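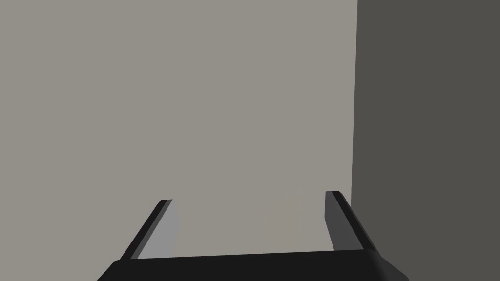 The Last Bus to Hinodbridge

Rain again. Mortimer Blackwood ran for the bus with his coat half on and the letter in his teeth, and the driver saw him, he swore the driver saw him, and pulled out anyway.

1249. That was the number on the back of it. He'd remember that number.

So he walked. Nine miles to Hinodbridge and the wind coming straight off the river. His sister had written one page, no love, no kisses. House sold. Come get Dad's clock before May or Khokhar takes it with the rest. Khokhar bought everything in that town eventually. He'd bought the ferry. He'd bought the church organ, for pete's sake.

By the mill his left shoe had quit. He kept going -- what else do you do -- and counted fence posts until he got to 203 and lost his place, because a dog came out from under a truck and fell in beside him. Brown dog. No collar. Didnt bark.

"Go home," Mortimer said.

The dog didn't. 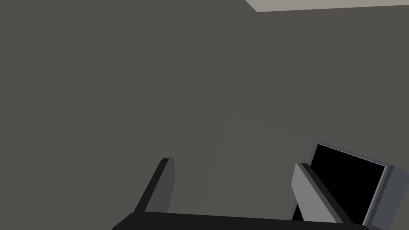
Gray, and more gray.

They crossed the bridge together near midnight. Lights off all down Rumlow Street. One lamp on at the old house, and his sister on the step with a blanket round her shoulders, smoking, which she'd given up. Supposedly.

"You missed the bus," she said.

"It missed me."

"Whose dog?"

"Dunno. Gimus," he said, first thing in his head. The name of the kid who used to beat him up behind the feed store. The dog wagged at it. 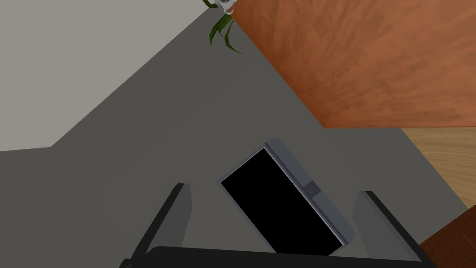 Morning

The clock was smaller. He'd carried it around in his head for years as a huge thing, a tower, and there it sat on the kitchen floor in a towel. Stopped at ten past 3.

"Khokhar offered me 1000 for it," she said. Not looking at him. "I said it was yours."

"You could of used the money."

"Yep."

She made eggs. Too much pepper, same as Dad. Neither of them said so.

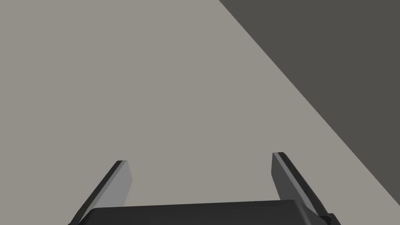
He ate standing up, then sat down, then had seconds. Rain on the window. The dog asleep across both his feet like it had paid rent there.

"There's a bus at noon," she said.

"Is there one tomorrow?"

She scraped the pan a while. Then she got the clock key out of the drawer and put it down next to his plate.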